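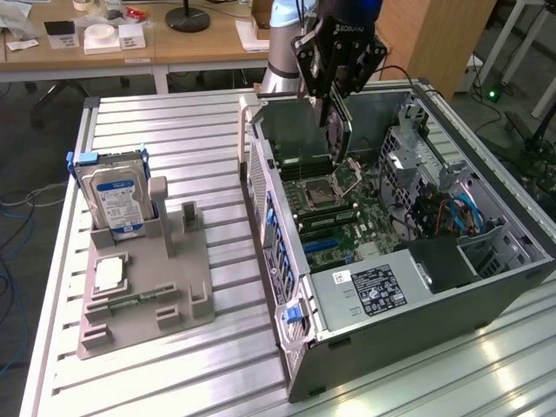

Arau Costard tower, refurbished: review
Posted by Vesna Radulović, 4 Apr 2019

I bought the Costard from Garnico for $279 with a 50 dollar deposit to hold it. It was sold as an ex-office workstation, tested, no operating system. I wanted something I could open up and change bits in, and that's how I've judged it.

The outside is plain black and mine came with a few scuffs on the side panel. It's heavy. Get a second person if it has to go up stairs.

Access is the best part. Lay the case on its side, take the panel off and most things are within reach. The expansion slot covers are held by blue clips, so there was no hunting for screws when I put in a network card. There's memory on both sides of the CPU socket, and I could swap the modules without pulling anything else out.

The cooler is a fan and heatsink in one assembly. Changing the thermal paste took me 20 minutes, most of it cleaning off the old stuff. Once the cooler and processor are out, the socket is bare, so keep your sleeves and screwdriver well clear of it. Fan noise is low at the desk and noticeable under load.

The power supply is a big light grey unit and takes up a fair bit of the bottom of the case. Read its label before you order a graphics card. My friend Zlatko Kelmendi didn't, and had to send his card back.

Cabling is my main complaint. The blue SATA leads and the orange and red power wires bunch up around the drive cage and hang down towards the motherboard. I tied mine back with Velcro. The metal cage itself is solid, but it's an awkward spot to work in with large hands.

Garnico's listing said the machine had done over 2,000 hours. I have no way of checking that, but it has run every day since October and hasn't missed a start. Delivery was slow and the box had no manual in it.

Good value for a home server or a first machine to learn on. I wouldn't buy it for games.

Four out of five.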